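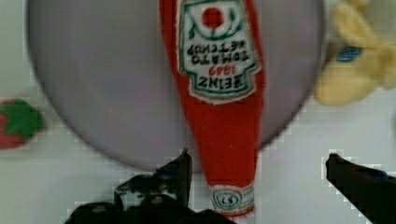 Griltel Returns Center, Bridar site
Minutes of the automation working meeting, 5 Jan 2023

1. Minutes of the November meeting
Accepted with one correction: the trial line is Line 8, as marked on the floor plan.

2. Soft goods cell (Coughlan arm, Tuvimow software)
The cell handles plush toys. Target remains 1,000 items per shift. Long, narrow items are to be gripped at the thin end – wide grips crush the stuffing and trigger a stop. Overlapping items still go to the manual bench.

3. Staffing
Sorters on the line move to inspection and exception handling. Pay grade unchanged. Staff reps asked that the new duties be written into job descriptions before the rota changes. Agreed.

Reps also reported that watching the cell is more tiring than sorting. Spells at the monitor are limited to 40 minutes, then a change of task.

4. Training
Restart procedure to be taught on every shift. Line leads may clear a stop; guard faults stay with maintenance.

5. Actions
Operations – draft job descriptions.
Maintenance – check finger pads every 3,000 cycles and log wear.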